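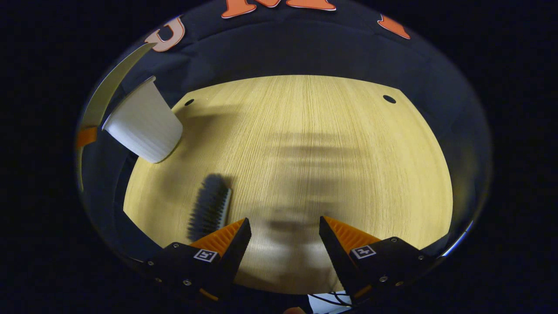 A plain white cup on a pale wooden tabletop.

Cup rings and other wood table myths

Every November I get letters about white rings on timber tables, and every November somebody swears by mayonnaise. I've tried it. The oil darkens the mark for a day or so and then you have a ring that smells of lunch.

Toothpaste is worse. It's an abrasive, so of course the ring goes, along with a bit of the finish. Malcolm Cheetham of Ullham wrote to say it worked a treat on his sideboard. I'd like to see that sideboard in raking light.

What I'd try first is a hair dryer on low, kept moving, for 10 minutes. If the mark is pale it's probably moisture in the finish and may fade. If it's black, the water has got into the timber and no pantry item will shift it.

As for the "ring eraser" cloths sold at the Shearer markets, I bought a packet of 3. Two did nothing. The third took the colour off.

Coasters are dull, but they're cheap. Skip the cork ones with a shiny coating, as they stick to a wet mug and drop off halfway to your mouth.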